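Workshop notebook, Nornum finishing room
February, entry opened 8:40 a.m.

Purpose: to record the second trial of the Cingate hard wax oil on brown tabletops intended for the Porberg reading rooms.

The test boards were sanded to 220 grit, vacuumed, and wiped with a dry cloth. Oil was applied by pad at 22 °C and the excess removed after 3 minutes. The first trial used a longer wait and left a tacky film near the end grain. That practice is discontinued.

Boards 1 and 2 received a second coat. Board 3 did not, and is retained for comparison. Each was then rubbed for 300 strokes with a damp felt block. Board 3 dulled along the grain. Boards 1 and 2 showed no change in sheen under the side lamp.

Stock on hand is 1,364 g, recorded after the second coat. Khalaf has been asked to confirm the shelf life of opened cans.
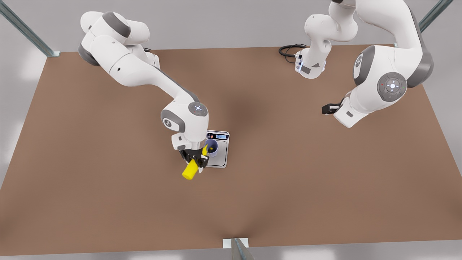 Fig. 1. Large brown tabletop, rendering, with two white arms at the far edge.

Outstanding: repeat the water ring test on board 2. Used pads are to be laid flat outdoors before disposal.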